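Mahawong Corner Shop Project: progress report to the Cisdale Fund, August

Hi all,

I promised you something shorter this time, so I'll skip the history and get to what your money has been doing since spring. The big one first: the shop is open six days a week now! We're still shut on Mondays and I'd like to keep it that way until we can pay a second person, because Emília Čierny has been covering far too many evenings on her own and she won't complain (so I'm doing it for her).

Membership stands at 304 households. We'd told you 900 by the end of year two and I don't think we'll get there. The flats on Trerka Street were supposed to fill up last winter and they're still half empty, so a big chunk of the people we were counting on don't live here yet. I'd like to talk about a new target when we meet — I'd sooner agree on one we can hit.

The cold room is finished. Drultus came back twice to fix the door seal, the second time on a Friday night with customers still in the shop, and they didn't bill us for either visit. We've stopped throwing out greens at the end of the week, and the milk order has gone up again.

Our snack and dry goods shelves have changed the most. We put a request book by the register in the spring and people really went for it, especially the students and the families from the language school. Emília added 18 new lines out of that book, mostly noodles, sauces, pickles and things in small pouches that I had never tried. Konjac was new to me (chewy, spicy, I'm a convert).
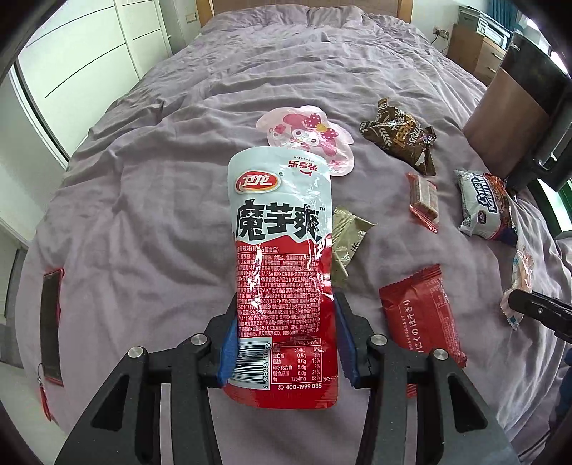 Weilong konjac snack, "Happy Pack."

Not everything from the book worked out. The fancy crackers sat there for weeks and we ended up marking them down, and we've dropped the fresh bread from the second bakery, which kept turning up after lunch.

On money, we've spent 65 percent of the equipment grant. What's left is set aside for the new register and the ramp at the side door. The ramp is waiting on the landlord's signature and I've now called him more often than I call my mother. If he hasn't signed by the time we meet, I may ask one of you to write to him on headed paper.

The bookkeeping is with Emília this week and I'll send it on separately. Come by if you're in the area, we're open till eight and there's coffee in the back.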